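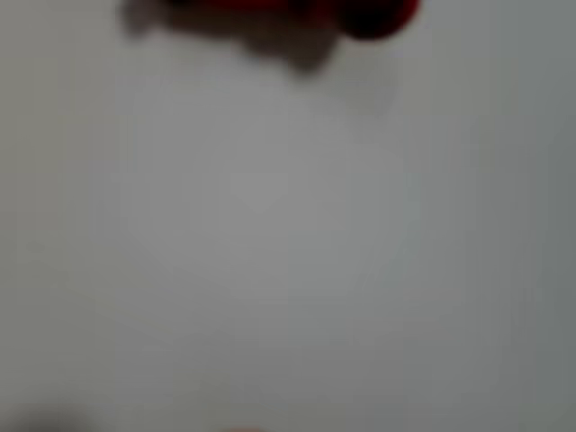 Sukport asked whether the wrist view has to be checked before every session or only after the arm has been moved, and the answer in this edition is before every session. The older Wodo guide left it to the operator.

Last updated: April

4. Checking the wrist view and work surface

Do this section with the arm powered but the drive disabled. It applies to all Wodo arms fitted with the Nomeo wrist unit. If your station uses a Ha side mount, do steps 1 to 5 and then go to section 6.

1. Press the stop button and confirm that the status light is steady amber. Don't go on if it blinks.

2. Clear the work surface of anything that is not on the task sheet. Tools, cups and phones go on the shelf behind the operator.

3. Wipe the lens cover with a dry cloth. Do not use spray cleaner. Spray gets behind the cover ring and leaves a film.

4. Put the test card flat on the surface, printed side up, directly below the wrist. Set the wrist height to 570 mm.

5. Open the live view. The small print on the card must be readable at all four corners. If it is soft, turn the focus ring a little at a time and wait for the picture to settle after each turn.

6. Lower the wrist to the working height on the task sheet and look again. An object held close to the lens will lose its outline before the surface does. Judge focus on the part of the surface where objects will be placed.

7. Check the focus score at the bottom of the live view. It must be 95 or higher. Between tries, take your hands out of view so the score can reset.

8. Tighten the lock screw on the focus ring by hand. Repeat step 7 once.

9. Write the score and your station number in the log, then release the stop button.

NOTE: Compression blocks in flat, pale areas are normal at the low bandwidth setting and do not affect the score. They are not a reason to refocus.

NOTE: Allow around 13 minutes of warm-up if the room was unheated overnight. The focus ring drifts while the housing warms.

CAUTION: Do not reach under the wrist while the drive is enabled, even at slow speed. A held part can drop without warning if air pressure falls.

CAUTION: Never run a task on a blurred view to save time. Placement checks use the same picture, and a part set down in the wrong spot may be logged as correct.

If the score stays below the limit after three tries, tag the station out and leave the drive disabled. Record the last score on the tag. The wrist unit may be swapped by trained staff only, following section 9, and this whole section must be done again afterward.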